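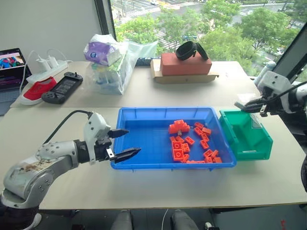 Attachment 1: orange bricks in the blue tray

Ticket 233 — Label printer skips every other label
Opened by: Siham Ramadan
Status: waiting on parts

Hi again! So the Drison on the packing bench is back to its old tricks. I send a sheet of bin labels over and it prints one, feeds a blank, prints one, feeds a blank, and then the light goes orange and it sulks. I was trying to do the toy brick bins before lunch and got through half a roll with very little to show for it.

What I've tried so far:

Turned it off and on (I know, I know). Same thing.

Held the feed button down until it ran its own calibration. It spat out 3 blanks and then printed two good labels in a row — I got excited — and then went right back to skipping.

Swapped the roll for a new one from the Urnemstead box. A little better, maybe? The text is now sitting too low, so the bottom line of the bin name gets chopped.

Checked the label size in Samir and it was set to 129 long. Our labels are 100. I have no idea who changed that or when, but I put it back and saved it, and the next time I opened the print window it said 129 again!

Monday, reply from Taha Benmoussa:
The size going back by itself is the driver. Samir asks the driver for the page size every time it opens the print window, so you need to change it in the printer preferences on the computer too, then restart Samir. Also, can you open the lid and look at the gap sensor? It's the little clear window on the left under the roll.

Me again, 2:40:
OK, changed it in both places and it stuck this time, yay. Text is back where it belongs. The sensor window had a strip of label glue right across it, so I cleaned it with one of the alcohol wipes and ran calibration again. Now it skips one label in ten or so, which I can live with for today, but the roller looks pretty shiny and worn to me. Could we order one from Stimunska? Please leave this open until it comes in.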